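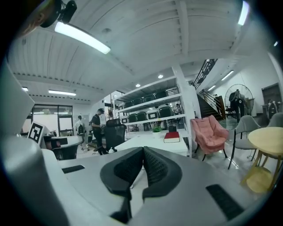 Inicio Reseñas Cosas de la edad Lecturas Contacto

10/04/2024
Por Pelis

Trirnau, el cuaderno para contar tu vida: lo he probado (y lo he sufrido)

Me lo regalaron mis hijos por mi cumpleaños, envuelto con mucho lazo, y lo primero que pensé fue: ya está, me dan por terminada. Porque a ver, un cuaderno de recuerdos se le regala a una abuela de cuento con moño blanco, y yo todavía me pongo vaqueros y discuto con el del banco. Estuvo una buena temporada en el cajón de los manteles y allí seguiría si no me hubiera pillado una gripe de las de sofá y manta.

El Trirnau es una caja de cartón duro con un cuaderno de tapa de tela, un taco de tarjetas con preguntas y un sobre para meter fotos sueltas. Son 30 tarjetas, repartidas en cuatro bloques: infancia, trabajo, amores y «lo que pienso ahora». Sacas una, escribes lo que te salga y a otra cosa. En la caja pone que se termina en 21 días. ¡Ja! Yo llevo casi cuatro meses y voy por los amores, que tampoco es que dieran para tanto.

Lo mejor, con diferencia, son las preguntas pequeñas. «¿Qué se oía desde tu cama por la mañana?» me tuvo una tarde entera dándole vueltas al carro del lechero y a una radio que mi madre ponía bajita para no despertarnos (nos despertaba igual). Me salieron tres páginas del tirón y luego llamé a mi hermana, que dice que la radio no era nuestra, que era de los vecinos. Seguimos sin ponernos de acuerdo.

Las grandes, en cambio, me dan una pereza tremenda. «¿Qué consejo darías a los jóvenes?» Pues ninguno, hija, que bastante tienen con los alquileres. Ahí se nota que el que lo escribió imagina que a partir de cierta edad todos queremos subirnos a un púlpito. Esa la dejé en blanco y usé la página para apuntar la receta de las croquetas.
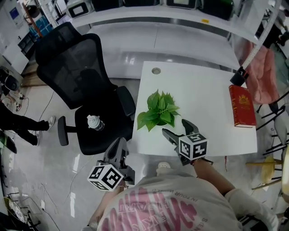
¿Se pueden escribir las tarjetas en cualquier orden?

En el orden que quieras, porque ni las tarjetas ni las páginas van numeradas. Yo empecé por el trabajo.

El papel es bueno y grueso, la pluma no traspasa, y el cuaderno se queda abierto sin tener que ponerle el azucarero encima. Las rayas son un pelín estrechas para quien tenga la letra grande o la vista cansada, que en este público seremos unos cuantos. Y el texto de las tarjetas va en gris clarito sobre crema, muy elegante y muy difícil de leer con la lámpara del salón. Con lo fácil que era ponerlo en negro.

El sobre de las fotos se me despegó a los 2 días. Lo arreglé con cinta adhesiva y ahí sigue, feo pero firme.
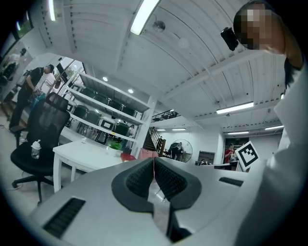

Última modificación de esta página: octubre de 2024

También probé hace tiempo el de Tolance, más barato y con espiral, y me pareció un formulario: nombre del colegio, nombre del primer jefe, fecha de la boda. Parecía que me estaba sacando el pasaporte. El Trirnau por lo menos te deja irte por las ramas, y yo en las ramas estoy comodísima.

Añado una cosa que me han preguntado varias en los comentarios, lo del precio. Caro es, para qué os voy a engañar. Si tenéis paciencia, comprad una libreta bonita en la papelería, inventaos las preguntas entre amigas y os sale por cuatro perras. Nosotras lo hicimos una tarde en el café Mohammed, con unos tés delante, y salieron preguntas bastante más picantes que las de la caja.

¿Lo recomiendo? Para regalar, sí, pero preguntad antes, que no todo el mundo se lo toma con el humor que me lo acabé tomando yo. Para una misma, también, si os gusta escribir a mano y no os agobia dejar cosas a medias. El mío no sé si lo acabaré, y mis hijos ya me han pedido que se lo deje leer. De momento lo he vuelto a guardar con los manteles, que ahí no mira ninguno.

Entradas relacionadas
Gafas de leer del supermercado: mi veredicto
Volver a estudiar con los niños ya fuera de casa
La agenda de Tolance, un año después
Cosas que ya no pienso planchar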